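Chapter 3
Sorting at the Source: Bottles, Bins, and the Rooms We Live In

If you have ever picked up a bedroom at the end of a long week, you already know more about waste sorting than you might think. You gathered the empty bottles off the desk, you wondered whether the wrapper went with them, and perhaps you gave up and put everything in one bag. Most of us have. This chapter is about that small moment of wondering, and we are going to take our time with it, because the rest of the book depends on what happens there.

In Chapter 2 we followed a truckload of mixed recycling through the sorting hall at Himley, where it was shaken, blown, and picked over by hand. You may remember how much of the load turned out to be spoiled by food and liquid. Now we move back up the line, past the truck and the curb and the front door, to the place where a bottle first becomes something to get rid of. People in the trade call this the source — a rather grand word for a desk or a nightstand!

Our main example is the Urton room study, which looked at 1,015 rented rooms over one winter. Every household was given a bin for plastic bottles and a printed sheet of instructions, and half of them were asked to keep the bin in the room where they did most of their drinking. The other half kept it in the kitchen. We will come back to the results in Section 3.2, and I would ask you not to peek, since you will be making your own prediction first.

Before you begin, it helps to have a few terms ready. A stream is any group of items collected together. A contaminant is anything in a stream that does not belong there, including the last inch of juice in an otherwise good bottle. Walking distance is simply how far a person has to carry an item before letting go of it, and the Majumder scale, which you will meet on the next page, sorts walking distance into 7 bands.
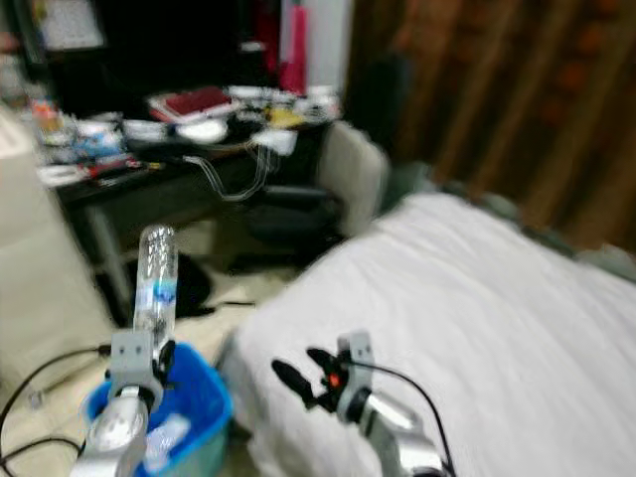 Figure 3.1 A blue bin used for plastic bottles in a bedroom, with the bed and a cluttered desk close by.

Warm-up activity. Choose a room you know well and spend 20 minutes in it with a pencil and a sheet of paper. Sketch the furniture, mark where empty containers tend to collect, and draw a line from each of those spots to the nearest bin. Don't tidy first — the mess is your data. Keep the sketch in your folder, as you will need it again when we reach the Stovidau floor plans in Section 3.4.

3.1 What Counts as Empty?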